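Old desktop: keep for parts or take it to the county drop-off?

kinsella_kid
Posted in April
Moving into a smaller place and I have 2 old towers in the closet. My brother in law says strip them and sell the pieces, my wife says they leave the house this weekend or I do. Is anything in a ten year old office PC worth the hassle? Drop-off here charges $11 per tower.

Berhanu Yimer
RAM and the drive, that's it. I sold a pair of sticks for $6 once and spent half of that on the padded envelope lol. The rest went to scrap.

gustulberg
Disagree! Cases and power supplies go fast locally if you price them to move. I listed a gutted tower for $30 and had three messages before dinner. People building a first PC with their kid love that stuff.

Berhanu Yimer
Where do you live, because around here you can't give a case away. Mine sat on the curb until it rained.

pickledbeet
Whatever you do, pull the hard drives first. My aunt dropped hers off with every tax return she ever filed still on it and worried about it for a year.

kinsella_kid
Good point, I hadn't even thought about the drives. Can I just format them?

Kgomotso Mabuza
A quick format leaves most of it recoverable. Run a full overwrite, let it go overnight, then decide if you want to keep the disk. On a lot of the Dells the drive sits in a plastic caddy, so you squeeze the sides and slide it out, no screwdriver for that part. Unplug the two cables first (ask me how I know).

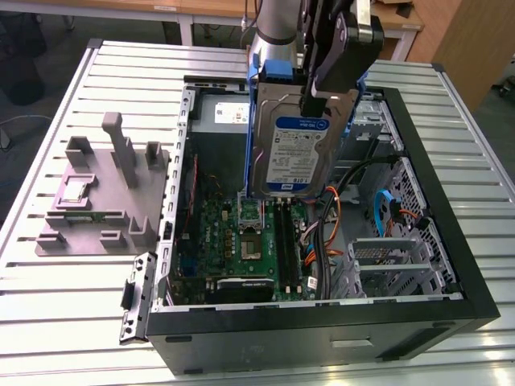 I'd hang on to a 1TB if it still tests healthy, they're fine for a second copy of your photos. Anything smaller I drill through and toss in the metal bin.

gustulberg
Drilling a working drive makes me sad. Wipe it and donate it!

Kgomotso Mabuza
Be sad, I'm still drilling it.

kinsella_kid
Ok so wipe overnight, keep the big one, try the cases on the local page for a couple days. Does anybody want a beige keyboard? Free, a little sticky

pickledbeet
is it the clicky kind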